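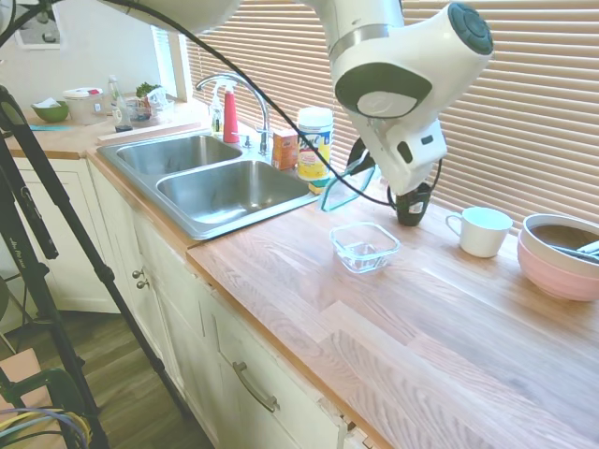

Skokavley Readers and Study Forum
Board: Perseverance and Daily Practice
Thread: Is it sound to promise people a result?

Moderator_Mutiso
Members are reminded that this board discusses the monthly reading. The reading for November is the second chapter of Léonie Ferrand's "The Patient Hour," in which the author argues that a person who keeps one small promise each day for 100 days will find larger promises easier to keep. Please confine remarks to the chapter and to your own experience of it.

hallward88
I wish to register a concern with the chapter. Ms. Ferrand writes as though the outcome were guaranteed to anyone who completes the term. I completed it last year. My promise was to write one page before breakfast. I wrote the pages and I am glad to have them, but I did not find that my other obligations became any lighter. I still put off telephone calls. A guarantee of this kind may do harm to a reader who follows the instructions faithfully and then concludes that the fault is his own.

Amerley Nutsugah
I respectfully disagree with hallward88 on the reading of the text. The author does not say that other duties become lighter. She says that the reader will be less surprised by their weight. I lead the Sunday study group at the Gromau Reading Room, and we spent most of one meeting on that sentence. Several of our members had remembered it as a promise of ease, as I had myself until I went back to the page.

hallward88
I have the page open. The sentence to which Ms. Nutsugah refers is in the closing section. The opening section states that larger promises "will come easily to the hand." I do not see how that can be read as anything other than a promise of ease. If the author meant something more modest, she had the whole chapter in which to say so.

Amerley Nutsugah
That is a fair point, and I had given too little attention to the opening. I would still give more weight to where an author ends than to where she begins.

quietledger
May I raise a related matter? The chapter advises that a missed day requires the reader to start again from the first day. I missed day 88 owing to a family illness. I did not start again. I resumed on the following day and finished the term, and I consider the promise kept. I would be interested to know whether other members regard this as a failure to follow the method.

Troltovetti_Circle
Our circle discussed this question at length and did not reach agreement. Of the 18 members who attended, 2 held that the rule should be applied as written. The remainder felt that caring for a relative is itself the keeping of a promise — and an older one. We have since advised new members to decide in advance what will count as a missed day and to write it down.

hallward88
With respect to the circle, a rule that one may amend in advance is not much of a rule. I say this without any criticism of quietledger, who plainly did the right thing. My objection is to the author, who set a condition that a decent person may be obliged to break.

quietledger
Thank you both. I take no offense. I think I would have been more discouraged by returning to day one than by the missed day.

Moderator_Mutiso
The discussion has been courteous and will remain open. Two posts concerning the price of the revised edition have been moved to the General board. Members who wish to propose a reading for next month should do so in the separate thread, giving the title and chapter.

oakbench
I have only now reached this chapter. Does the method permit a different promise each day, or must it be the same one throughout?

Amerley Nutsugah
The same one throughout. The author addresses this in the notes at the back, under the heading for the second chapter.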